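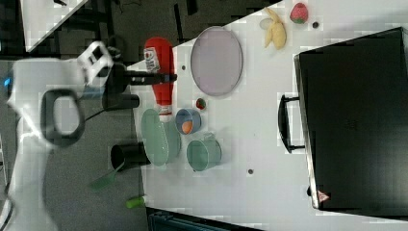
5 min read

Shopping list keeps duplicating itself (Planero, shared list, two phones and a tablet)

Status: solved, I think. Leaving the whole thing up for anyone with the same mess.

OK so our household shopping list lives in Planero. My husband has it on his phone, I have it on mine, and there's an old Stivden tablet stuck to the side of the fridge that everybody pokes at on the way past. It worked great for ages. Then one Friday I got to the store, opened the list, and found ketchup on there nine times. Strawberries, seven. Dish soap, so many that I had to scroll (and scroll, and scroll) to get to the bread.

I figured the kids had been at the tablet, so I cleaned it all up by hand in the parking lot and forgot about it. Next morning it was all back, with friends. Over 200 lines on a list that normally fits on one screen!

Here goes with what I tried, in order.

First try: deleted the duplicates again, this time on the tablet. They went away on the tablet. They stayed on my phone. Then a little spinner showed up at the top, and the ones on my phone came marching back onto the tablet while I stood there with a dish towel over my shoulder. So whatever was going on, it was a sync thing and the kids were off the hook. I did apologize.

Second try: signed out and back in on both phones. No change at all, except that I lost my aisle order, which I had spent a whole evening on. If you're going to sign out, write your aisle order down first. Mine goes produce, bakery, the weird middle part, dairy, and I had to rebuild it from memory.

Third try: the router. We have a Trolden, the flat one with the lights you can't turn off, and it does drop the kitchen now and then. I restarted it, waited the full 60 seconds with it unplugged like the sticker says, and moved the tablet to the other network. Duplicates still grew. Slower maybe? I wouldn't swear to it.

Fourth try: the help page inside the app. It says a list can hold 1000 items and that sync "may pause" when you hit that. Useful to know but we weren't anywhere near it yet. It also says to check that all devices are on the same version, and I skipped right over that line. Remember that line, it comes back.

Fifth try: I made a brand new list called Groceries Again and moved everybody over. Clean for two days, and I was so pleased with myself that I told my sister I'd fixed it. Then came three kinds of yogurt, each of them four times.

By this point I'd started keeping notes on a pad next to the tablet, just the item and the time I noticed it. The pad is what cracked it open a little. The extras never showed up while I was using the list. They showed up overnight, and when I opened the history (long press on the list name, I had no idea that was there) every one of the extras was stamped a little after 2 in the morning. Nobody in this house is adding yogurt at that hour.

So I wrote in to support with the history attached, and I also put it on the user forum.

We use cookies to remember your settings and keep you signed in. Accept all / Manage preferences

The things I put in my post, in case you want to copy the format:

App: Planero, current version on both phones, whatever was on the tablet on the tablet
Devices: two phones, one Stivden tablet
Network: Trolden router, home wifi
What happens: checked-off items come back unchecked and multiply overnight
What I've done: everything above
What I want: to buy one ketchup

Writing it out like that was good for me, I have to say. I typed "checked-off items" and stopped. I'd never noticed it, but only stuff we had already bought was coming back. The birthday candles we keep forgetting to buy were on there exactly once the whole time. 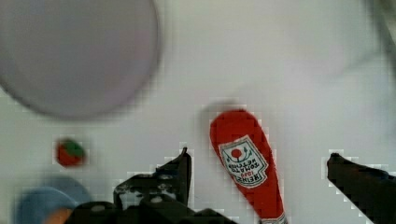

Dinesh Prajapati: Look at the tablet first. Old versions have a nightly backup setting that restores checked items to the list, and the newer apps read each restored item as a new one. Settings, then Lists, then Nightly backup. Turn it off before you update, or the setting carries over and you lose the switch. Also check whether you're still linked to a Goel calendar, that will do the same thing on a smaller scale.

Well! The tablet was so far behind that the settings menu didn't even look like mine. Nightly backup was on. I turned it off, updated the tablet (that took most of an evening, it's a slow old thing), and then went looking for the Goel link. Yep, that was on too, from back when we tried putting dinners on the calendar and gave up after a week. Unlinked.

Then I deleted all the duplicates one last time, from my phone, with the tablet switched off. Turned the tablet on after that. It pulled down the short list and left it alone.

It's been clean every morning since. Still no clue why it all started in February when the tablet had been that far behind for much longer, and support hasn't gotten back to me on that part. If they do I'll add it under here. My aisle order is still wrong, by the way. Dairy keeps jumping ahead of bakery, and I guess that's going to be its own ticket.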